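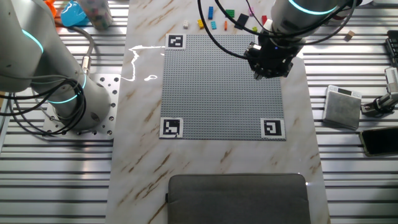

Bench cell with two arms, gray baseplate and corner markers.

Prirbridge -- Kit Assembly Automation, Working Group
Minutes of meeting held 08/03/2021, Droncombe site
Present: assembly, maintenance, training, safety, works council
Apologies: purchasing

1. Minutes of the previous meeting
Accepted with one correction. Item 4 should read "second shift", not "both shifts".

2. Status of the bench cell
Brick placement on the baseplate remains the practice task. Maintenance reported 611 logged runs since the last meeting. Runs stopped by an operator are now logged separately from runs stopped by the controller. Assembly asked that the reason for each operator stop be a free text field, as the current list does not cover most of what happens on shift. Agreed.
The marker check before each run stays in the start procedure. Training noted that two versions of the start sheet are in circulation. The older one is to be withdrawn.

3. Changes to assembly jobs
The Asum line will move from hand placement to cell placement in June, subject to item 5. Three assembly posts change in content. The posts keep their current grade until the review is complete. New duties are loading parts, checking the first kit of each batch, clearing stops and signing the run log.
The works council asked who answers for a bad kit when the operator has signed the log but did not place the parts. Safety and assembly gave different answers. Left open -- the wording of the log signature is to be redrafted before any operator is asked to use it.
Assembly reported that operators find watching the cell more tiring than placing by hand. Rotation was set at a maximum of 15 minutes of continuous watching during trials.

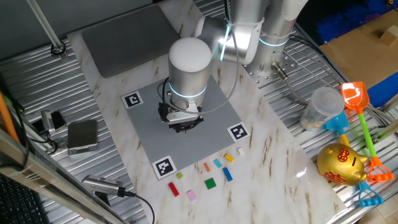 4. Training
The Akande course covers restart and manual jog but has no section on gripper changes. Maintenance will write one. Of the 11 operators on the list, those on second shift have had no bench time. Training will open a late slot on the cell. Time spent on the course counts as paid hours, including travel from Prirbridge.

5. Safety
Reach limits are to be marked on the work surface before the next trial. Cable routing was raised again and passed to maintenance. No hand loading while an arm is enabled, slow mode included.

6. Actions
Maintenance: gripper change section; cable routing; separate stop log.
Training: withdraw old start sheet; late slot for second shift.
Assembly and safety: redraft of log signature, copy to works council.

7. Any other business
Request for a second chair at the cell. Passed to purchasing.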